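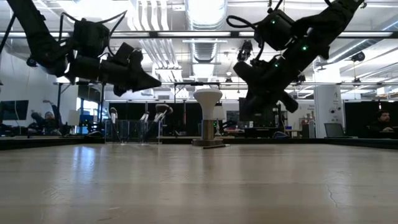 Getting Two Arms to Share One Table
A Druvdale Robotics Club build guide

Two-arm work is the most fun you can have in our club, and the first time both grippers cooperate on the same object you will want to run down the hall and tell everyone! Before you get there, you need a table setup both arms agree on. Plan on one long afternoon.

What you need
Both arms mounted and powered
The club laptop with Montoya installed (our motion scripts)
Masking tape and a tape measure
One object with a wide top and a narrow stem

Step 1. Park the arms
Run the park script and wait for both to stop. Keep your hands off the table until they do.

Step 2. Mark the shared zone
Find the middle of the tabletop and tape a square 500 mm on a side. Either gripper should reach every corner of it. If one falls short, shift the whole square a little and try again.

Step 3. Place the object
Stand it upright inside the tape. We love mushroom shapes for this (a cap that flares out over a slimmer stem, on a flat base) and they give you two very different grasps to practice.

Step 4. Teach the approach
Bring one arm down at a slant and save the pose as Erkex A. Then do the other side as Erkex B, coming in from the opposite direction. Start slow, with the speed setting at 3.

Step 5. Take turns
Let A grip the stem and back off, then B. Only when both run cleanly should you try them together, and somebody stays by the stop button the whole time.

If the arms drift
Park, re-zero and repeat Step 4. A loose gripper screw is the usual culprit, so check those first. Spares are in the Bretel drawer.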